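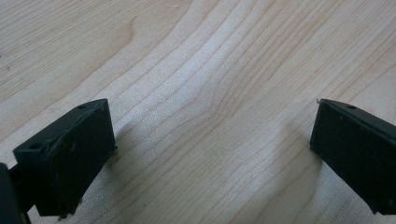

About Jeno

Who we are and what happens when you come over

Hi, and welcome! We're Jeno, a small robotics company on the ground floor of the old Mnguni building in Altine, up the ramp and past the bike racks. We teach robots to do the fiddly little household jobs that people do without thinking: opening drawers, closing them, putting a thing down where it belongs. I run the visits, so if you've ever written to us asking whether your class, your club or your very curious aunt could come and have a look, I'm the one who wrote back (sorry if it was slow, I'm also the one who orders the tape).

We started in one room with a single table, and there are 10 of us now. Most of us came from somewhere else entirely. I taught middle school science before this, and we have a former upholsterer who is better with cable than anyone I've ever met. The rest are the software people you'd expect, and they're lovely once you get them away from their screens, which on open days I do by hiding in the hallway with a plate of cookies.

What we do all day

The project that takes up most of our time is called Vuva. It's the teaching part. A person takes a gripper in each hand, sits down at a table and does a small job with them, over and over, and what gets recorded from that goes into training the robot arms. So far we have 2670 good recordings of drawer jobs alone, and that's after throwing out the ones where somebody sneezed.

The grippers are simple things to look at. Two black fingers that face each other, a gap in between, a few little round holes in the top. Ours get scuffed, and you'll find the odd burr on the plastic if you look closely. Kids always want to put their own fingers in the gap. We'd rather you didn't, but we've all done it.

Open days

We hold 2 open days a year. The last one was on 9 March 2022 and 87 people came through the door, so we ran out of name tags and then out of chairs! I loved it. It was loud and hot and somebody's little brother asked me if the robots get bored, and I still haven't come up with a decent answer.

The way it goes is pretty relaxed. You come in, you drop your coat in the kitchen, and I talk for a few minutes while you eat something. Then we go through to the big room with the gray carpet. Watch your feet in there, please, there are cables on the floor and the bases with the black-and-yellow tape are very good at finding ankles. After that we do the table demonstration, and then there's time for questions, and the questions usually go on longer than everything else put together.

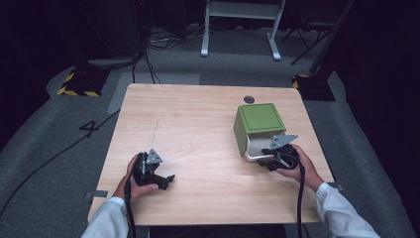 Kgomotso Zwane
Visits and open days, Jeno

The drawer demonstration is my favorite, and I'll tell you why. We use a little storage box with a green top and a white drawer, and everybody looks at it and thinks, well, how hard can that be? Then they watch one of us get the jaws of the gripper onto the front edge of the drawer and ease it open, and they go a bit quiet. You lose so much when you swap your fingertips for two stiff black ones. You can't feel whether you've got hold of the edge or you're just leaning on it. Push too hard and the whole box goes for a walk across the table. My first week I chased that box all over the place.

And then we ask if anyone wants to try, and every hand goes up. Teenagers are great at it, annoyingly. Grown-ups tend to hold their breath. A retired dentist at the last open day got the drawer open on her first go and then wanted to know if we were hiring (we were, a bit, but she only wanted mornings).

People ask me a lot whether you need to know anything about robots before you come. No! Really, no. If you've opened a kitchen drawer you know enough to follow along, and if you're an engineer with a list of hard questions I'll walk you over to somebody who'll enjoy them more than I do.

School groups

We're happy to have classes in from fourth grade up. Smaller groups get more time at the tables, so if you're bringing a whole class I'll probably split you in half, and one half does the demonstration while the other half builds a paper gripper with me in the kitchen. Bring a teacher or two who don't mind getting glue on their sleeves. There's no charge for schools in Altine, and for anyone farther out, write to me and we'll work something out.

The next one

We're opening up again in April, and the date will go on the news page once I've managed to pin everyone down. There'll be two tables running this time, so the line should be shorter, and I've bought a lot more name tags. Vuva will be on show again with some jobs we haven't let visitors try before. I want the one with the clothespins but I've been told it isn't ready.

Getting here

The main entrance is on the side of the building that faces the parking lot. The bell says Mnguni, and it's the right one, so ring it and wait a moment, it's a long hallway. If you need the elevator or a quieter time to visit, tell me when you write and I'll set it up.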